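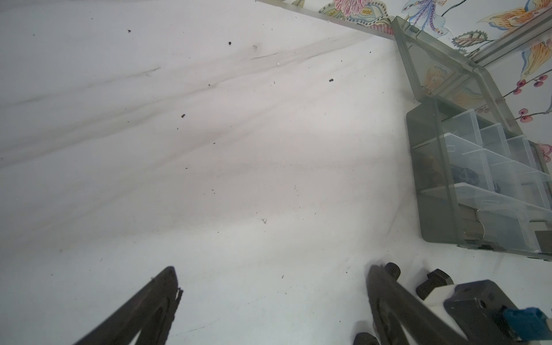
*Gray veins on white, plus a few crumbs.*

03/09/2024

I got to Kwan-ho Lo's place way too early, so we'd gone through a whole pot of tea before I even found my notebook. He's been hanging wallpaper for a living since he was a teenager (his uncle ran a decorating shop called Gornum and put him on paste duty), and he can talk about it for as long as you'll let him. I let him!

"People got scared of paper," he told me. "They bought a house, they spent 3 weekends steaming off somebody's brown stripes, and they swore they'd never have it again. I get it. I've steamed off those stripes too."

But it's back, and he's busy. He's booked through April, mostly with small rooms - powder rooms, hallways, the odd closet. A customer on his last job wanted a pattern called Clasilus, big leafy stuff, in a bathroom he could barely turn around in. He tried to talk her out of it and now he says it's his favorite room of the year.

I wanted to know what goes wrong when people do it themselves, because I'm about to try my own hallway.
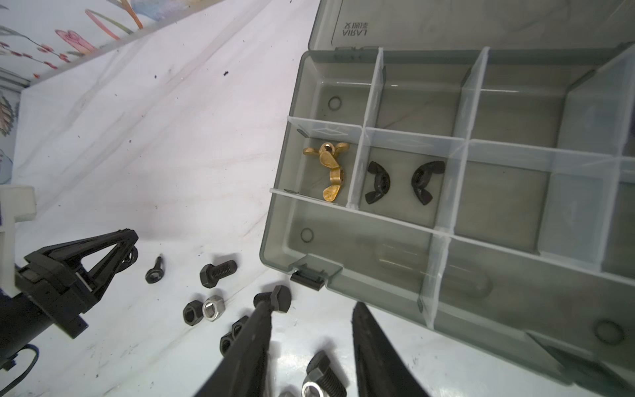
How much extra paper should I buy?

One full roll more than the math tells you, and two if the pattern repeat is long.

He's also fussy about batch numbers. A couple once gave him rolls from two batches, and the seam by the window looked fine until the lamps went on. "Then it was two rooms," he said. They lived with it, he thinks. He still drives past and wonders.

We got onto money, which he doesn't mind at all. He charges $90 an hour for old plaster and less for drywall, and he'd love it if people cleared the furniture first. His worst morning ever involved an upright piano and about 200 china thimbles.

As for his own walls, he laughed. Every one of them is painted. "My wife picks a paper, I say I'll do it after this job, and then there's another job." The rolls are still under the bed.

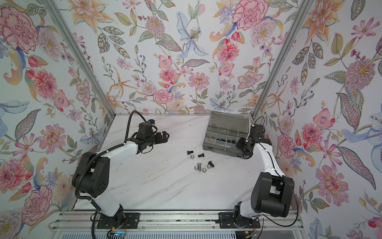
*Floral paper on the walls, marble pattern on the tabletop.*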